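Subject: Re: [sim-users] Notes from the open day at Linstead
Date: 9th September

Hello all,

I said I would write up the open day for those who couldn't travel, so this is what I have from my notebook. I have answered two of the earlier questions as I go. The first one was this:

> Did they show anything running on real arms, or was it all simulation?
> Our group is deciding whether to ask for a visit next June and I would
> like to know what we would be asking for. Also, did anyone find out
> how Virneck sets up its rooms? The paper says very little.

It was nearly all simulation. There was one real arm in the ground floor lab, and it was switched on for the morning group only. I was in the afternoon group, so I can't tell you how it did. Everything I watched was on a screen, run live by the Linstead staff, with the controller on one machine and the simulator on another.

We were let in by the side entrance, given a badge and taken up in groups of up to 40. Ours was smaller than that. The first talk was on Lorkex, which is their scheduler. It hands out runs to whatever machines are free overnight and collects the results in the morning. They are doing 1,000 runs per policy at present and want to do more, but the storage fills up first. Someone asked why they keep all the pictures. The reply was that they used to throw them away, then had a bad batch and no means of finding out why, so now they keep everything for a month.

The second talk was on Virneck, and this is the part that will interest most of the list. Virneck builds the rooms. You give it a plan and a set of surfaces, and it makes a room with walls, a window or two, a work surface and whatever objects the task calls for. The colours and the lighting change between runs. The shapes stay the same within a batch unless you ask otherwise. The rooms are written out as ordinary text files, which can be edited by hand, and the speaker did so in front of us and reloaded without restarting anything. I was pleased to see that, as our own tool needs a full restart and a cup of tea.

They keep the picture size small on purpose. The policy is trained on small pictures and is tested on the same, so what you see on the big screen at the front is blocky and plain. Views also come in at an angle, and a good part of what the policy gets can be bare wall, with the work surface down in a corner. The speaker said they had thought about filtering those views out and had decided to leave them in for the time being.
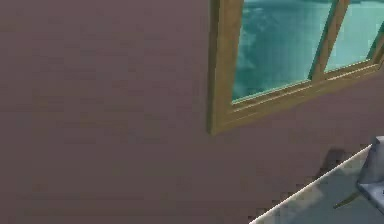
Saraç asked whether leaving them in does any harm, because a view that is mostly wall tells the policy very little about the task and still costs as much to store and train on as a good one. The speaker agreed about the cost. They had tried a batch of 500 runs with such views taken out and a second batch of 500 with them left in, and the difference was too small for them to say anything. They plan to repeat it on a harder task. Saraç then asked if the wall colour was changed between the two batches, and it had been, so the comparison was not a clean one. That was noted down and I expect it will be in the next release notes.

After the talks there was a demonstration, which ran for most of an hour. The task was picking up a block and setting it down on a mark. We watched several runs one after another with the controller's choices printed in a side window. Some ended with the block on the mark and some did not. One was stopped by hand when the arm kept going back over the same bit of the surface. The staff were quite open about this and did not try to pick out the good ones for us. The seed was read out before each run so that people could write it down, and I have a few of them if anyone wants to try the same rooms at home.

The other question was this:

> Is Virneck going to be released, and if so will it run on an ordinary
> desktop?

Yes to the first, with no date given. On the second, they had it running on a desktop under the table at the back of the room, with the fan going hard. The download will be large because of the surfaces. There will be a smaller set of 400 surfaces for people who only want to test that their controller talks to it properly. I would start with that one.

Some practical points for anyone going next time. The car park is shared with the building next door and was full when I got there. There is a bus from the station which stops at the gate. Bring something to eat, as the canteen shuts early and the machine in the corridor takes coins only. The upstairs room is warm. If you want to ask about Lorkex, do it in the break, when the people who wrote it are standing about, and they will open a terminal and show you.

They are taking names for the June visit already. You need to say how many of you are coming and whether you want to bring your own controller. If you do bring one, it has to speak the same message format as theirs, and they will send the document on request. I asked for a copy and it is short and easy to follow. The only thing that caught me out was that angles are in degrees in the room files and in radians everywhere else.

I did not get to the session on grippers, which was at the same time as the demonstration. If somebody here was in it, please post what you have.

Regards to all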